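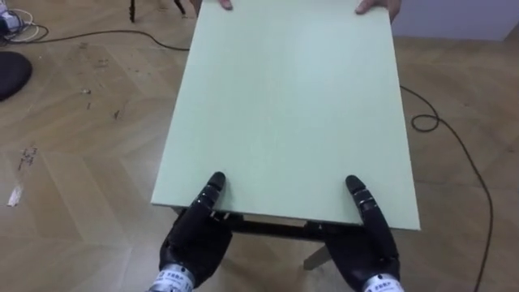

Head cam, both hands on the near edge, one finger of each on top. Human on the far end.

Monday, 2:40 pm. Team Trestum, table carry.

Task for the final demo is still "carry a table with a person", same as on the course sheet. Robot one end, human the other, walk it to the tape and put it down. Graded on tilt, on dropped loads, and on whether the human has to talk it through. We are not allowed to say anything after "ready". Khadija wants us to practice silent from now on so we stop cheating without noticing.

Setup notes so next person doesnt have to guess:
- grip controller = Bonell branch, the one with the slower close
- balance = course default, don't touch
- grip force limit 60 in the config (units are whatever the hand driver uses, still nobody has written that down)
- logging on BOTH machines, check the clock first

Started with the clock. Laptop and robot were off by 77 ms, which explains last week's plots where the table seems to move before the arm does. Synced, restarted the logger, fine now. Put the sync line in the start script so it's not a thing people have to remember.

Dry runs first, no lift. Person takes their end, gives a small push, robot should give a little and come back. Arms too stiff in the first ones. Turned stiffness down on both sides, then had to bring the left back up a bit. Not sure why they need different values. Possible the left wrist zero is off, Benkirane's group had the same complaint on Friday's channel. TODO rezero both wrists cold, before anything else is switched on.

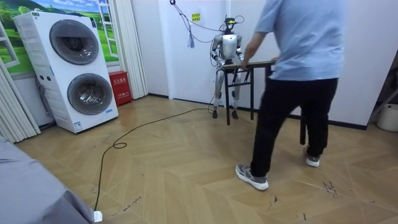
Coming in to take the near end, robot waiting on the wall side.

Approach matters more than we thought. If the person grabs hard the force reading jumps and the controller takes it as the "lift" cue. Got a false lift that way, hit stop, no harm done. Options:
1. longer hold before it counts as a cue
2. only look at the vertical part of the force
3. tell the human to be gentle (Khadija says no, judge will be the human and the judge won't be gentle)

Did 2 plus a bit of 1. Hold time is now 2000 ms. Feels long when you are standing there with a table but no more false lifts this afternoon. Would like to get it shorter before the demo, the awkward wait looks like a crash and people start fidgeting, which resets the timer. Ha.

Lifting itself ok. Setting down is the bad part. Robot lowers its side at a fixed speed and doesn't care what the person does, so if you're slow your end is high and the top tips toward the robot. Want it to follow the tilt. We get the tilt from the head camera (the front edge of the top is an easy line to find) but the estimate is jumpy when the head moves. Filter? Or lock the head during set-down. Try lock first, it's one line.

Thumb position: further under the edge is better. When the thumb only catches the rim the top creeps out during the walk. Briltell sheet for the fingertip covers says to wipe them with a damp cloth and let them dry, we have been skipping this. Start doing it.

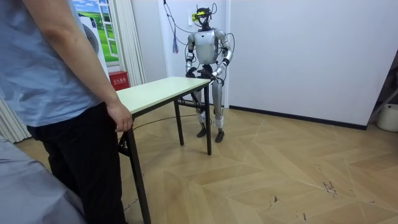

Logs are in the shared folder, the good one is run 1077. Use that for the report plots, the ones before it have the old stiffness values and a couple have the bad clock. I did not delete them but please dont use them.

Argument about foot placement, not settled. I think it should take shorter steps as soon as it has a load. Khadija thinks step length is fine and the real problem is that it leans back to make up for the table, so its heels load up first. Foot sensor plots could say who is right. I'll pull them tonight, if it's heels I owe her a coffee.

Report: she has methods, I have results + the failure table. The false lift goes in the failure table even though we fixed it, instructor asked for that specificaly.

Next session:
- rezero wrists, cold
- head lock on set-down
- wipe fingertips
- try shorter hold, go down in steps, stop at first false lift
- swap who holds the human end, we are both too used to it
- ask Benkirane's group what they did about the left wrist

Robot parked and hands open at 5:15, batteries on charge, stop button back on its hook.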